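4.3 Handgelenkkamera und Greifer einrichten

Dieser Abschnitt gilt für den Tischaufbau Hendent mit Zweifingergreifer und Handgelenkkamera. Der Arm muss nach Abschnitt 4.1 verschraubt und nach Abschnitt 4.2 referenziert sein. Für Arme mit Sauggreifer siehe Kapitel 6.

Stand: August 2023

Benötigt werden:
Innensechskantschlüssel aus dem Beipack
fusselfreies Tuch
Stahllineal
zwei Probeobjekte, davon eines durchsichtig
Rechner mit installierter Software Flillow

VORSICHT
Quetschgefahr zwischen den Greiferfingern. Vor allen Arbeiten am Greifer den Arm in Serviceposition fahren und den Not-Halt drücken. Die Finger bleiben nach dem Abschalten in der letzten Stellung und dürfen nicht mit Gewalt auseinandergedrückt werden.

Finger montieren

1. Auflageflächen der Fingerhalter und der Montageplatte mit dem Tuch abwischen. Keine Lösungsmittel verwenden, der Kunststoff wird davon spröde.

2. Linken Finger ansetzen. Die abgeschrägte Seite zeigt nach außen.

3. Beide Schrauben von Hand eindrehen, bis sie anliegen. Erst danach abwechselnd mit dem Schlüssel anziehen.

4. Rechten Finger ebenso montieren.

5. Not-Halt entriegeln und in Flillow unter »Greifer« den Befehl »Langsam schließen« wählen. Die Fingerspitzen müssen sich auf ganzer Breite berühren. Bleibt an einer Seite ein Spalt, Not-Halt drücken, Schrauben lösen, den Finger nachsetzen und den Schritt wiederholen.

Hinweis: Finger aus der Lieferserie vor März haben kürzere Halter. Sie passen mechanisch, der Nullpunkt liegt aber 2 mm weiter hinten. In Flillow muss dann der Fingersatz »kurz« eingestellt werden.

Kamera ausrichten

Die Kamera sitzt am Handgelenk und blickt über den Greifer hinweg auf den Arbeitsbereich. Beide Finger müssen im Livebild zu erkennen sein. Sie dienen der Software als Bezug und werden bei der Auswertung ausgeblendet.

6. Kamerakabel durch die Führung am Unterarm legen und am Handgelenk eine lose Schlaufe lassen. Das Handgelenk einmal in beide Endlagen drehen. Das Kabel darf dabei weder spannen noch an den Fingern streifen.

7. In Flillow »Livebild« öffnen und den Arm in die Position »Tischblick« fahren.

8. Klemmschraube der Kamera lösen und die Neigung so einstellen, dass die Finger unten im Bild liegen und der Tisch den größten Teil der übrigen Fläche einnimmt. Ein Streifen Fußboden hinter der Tischkante stört nicht.

9. Klemmschraube anziehen und das Bild noch einmal kontrollieren. Die Kamera kippt beim Anziehen gern ein kleines Stück nach vorn.

10. Probeobjekte auf den Tisch legen. Gut geeignet sind eine weiße Flasche mit dunklem Etikett und eine durchsichtige Flasche, die auf der Seite liegt. Mit dieser Paarung lassen sich Belichtung und Kantenerkennung in einem Durchgang prüfen.

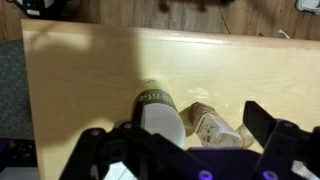
11. Unter »Belichtung« die Automatik einmal laufen lassen und anschließend mit »Festhalten« sperren. Ohne Sperre regelt die Kamera bei jeder Armbewegung nach, und die Helligkeit schwankt innerhalb eines Laufs.

12. Den Umriss beider Objekte prüfen. Flillow zeichnet ihn als farbige Linie über das Livebild. Bei der durchsichtigen Flasche ist ein unterbrochener Umriss zulässig, solange Hals und Boden erfasst werden.

Schatten und Glanzstellen

Auf lackierten oder glatten Tischplatten erzeugt die Deckenbeleuchtung helle Flecken, die die Software als Objekt deuten kann. Das tritt vor allem neben durchsichtigen Gegenständen auf. Der Arm selbst wirft je nach Stellung einen weichen Schatten auf die Platte. Dieser ist unkritisch, solange er kein Objekt zur Hälfte abdeckt.

13. Arm langsam über den Arbeitsbereich führen und dabei das Livebild beobachten. Wandert ein heller Fleck mit, handelt es sich um eine Spiegelung.

14. Leuchte versetzen oder den Tisch ein Stück drehen. Reicht das nicht aus, die matte Auflage Gruvutton (Zubehör) verwenden und die Schritte 11 und 12 wiederholen.

Hinweis: Den Schwellwert unter »Erkennung« nicht benutzen, um Spiegelungen zu unterdrücken. Helle Objekte gehen dann ebenfalls verloren – meist fällt das erst im laufenden Betrieb auf.

Kamera und Greifer abgleichen

15. Objekte vom Tisch nehmen und das Stahllineal flach in die Mitte des Arbeitsbereichs legen.

16. »Abgleich starten« wählen. Der Arm fährt nacheinander 15 Positionen an. Während der Fahrt nicht an den Tisch stoßen und nicht in den Arbeitsbereich greifen.

17. Ergebnis ablesen. Liegt die Abweichung über 2 mm, den Sitz der Kamera und der Fingerschrauben prüfen und den Abgleich wiederholen.

18. Mit »Übernehmen« speichern. Die Werte liegen in der Steuerung und bleiben auch nach dem Ausschalten erhalten.

Probegriff

19. Weiße Flasche wieder auf den Tisch stellen und die Greifkraft auf den niedrigsten Wert setzen.

20. »Probegriff« starten. Die Finger sollen auf beiden Seiten gleichzeitig anliegen. Schiebt ein Finger die Flasche vor sich her, stimmt der Abgleich seitlich nicht, und Schritt 16 ist zu wiederholen.

21. Greifkraft schrittweise erhöhen, bis die Flasche beim Anheben nicht mehr rutscht. Wert notieren.

22. Mit der liegenden Flasche wiederholen. Dünnwandige Flaschen geben nach, die Kraft muss hier meist niedriger bleiben.

ACHTUNG
Keine gefüllten oder offenen Behälter für den Probegriff verwenden. Flüssigkeit im Handgelenk führt zum Ausfall der Kameraplatine und ist von der Gewährleistung ausgenommen.

Meldungen beim Einrichten

»Finger nicht gefunden«: Die Kamera ist zu weit nach oben geneigt, oder ein Finger ist verdeckt. Schritt 8 wiederholen.

»Bild instabil«: Belichtung nicht gesperrt, oder das Kamerakabel hat Wackelkontakt. Stecker am Handgelenk abziehen und neu aufstecken.

Fehler 1919: Abgleich abgebrochen, weil eine Position nicht erreicht wurde. Häufig hängt ein Kabel zwischen Tischkante und Boden durch und bremst den Arm. Kabel hinter dem Tisch verlegen und mit den beiliegenden Bindern sichern.

Wartung

Fingerschrauben nach den ersten 100 Betriebsstunden nachziehen, danach bei jedem Fingerwechsel. Kameralinse bei Bedarf trocken abwischen. Nach jedem Eingriff an Kamera oder Fingern sind die Schritte 15 bis 18 erneut auszuführen.

Ersatzfinger und Schraubensätze sind über El Sherbiny zu beziehen. Bei der Bestellung die Seriennummer auf der Unterseite des Armsockels angeben.

Weiter mit 4.4 Arbeitsbereich begrenzen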